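Build the Gripper Before You Build the Arm

Reading time: 2 min

Search this site... Go

The usual order for a home robot build is arm first, gripper second, data last. I think the order is wrong, and after most of a year in the shared workshop at Altbridge I would start over from the other end.

The arm is where the money goes. Mine is a Gresteck kit with six joints and a controller board that needed its connectors replaced before it would hold a calibration. It cost 2000 dollars with the power supply. For the first two months it moved to positions I typed in, and it taught me nothing about grasping.

A pair of hand-held grippers costs far less. They have the same jaws the arm will carry later, with a marker block on top so that software can recover the pose. A person holds them and does the task. What comes out is a record of how the jaws approach an object, at what angle, and how far they open first. All three can be studied before a single motor is wired.

The objections are reasonable. A human wrist reaches poses that a cheap arm can't. Markers drop out when the hand turns away from the camera. Timestamps drift between devices, and on our Condurside logger the drift was bad enough that I threw out an entire September of recordings. These are real costs, but they can be measured, and they show up in the first afternoon. A bad choice of arm shows up much later.

Finger pads deserve more attention than they get. We printed 26 versions. Texture mattered less than I expected and stiffness mattered more. A soft pad forgives a poor approach angle, and then hides the error from you.
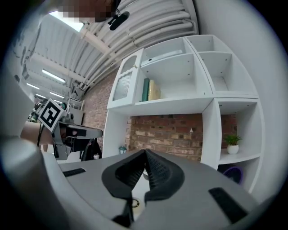
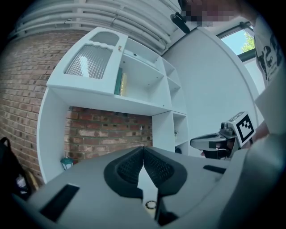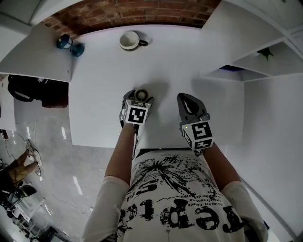

Two hand-held grippers in use, in all three views.

Small objects are a better test than large ones. A large box can be held badly and still be held. With a small roll or a bottle cap, the jaws have to arrive close to parallel with the part, and the operator notices at once when they don't. I would spend the first month on nothing else.

The arm can then be chosen from the recordings. Plot the wrist poses, find the reach and the joint ranges they need, and buy to that. When I did this with the Dovhaniuk jaw set, my Gresteck failed on wrist roll for most of the side grasps. I had already paid for it.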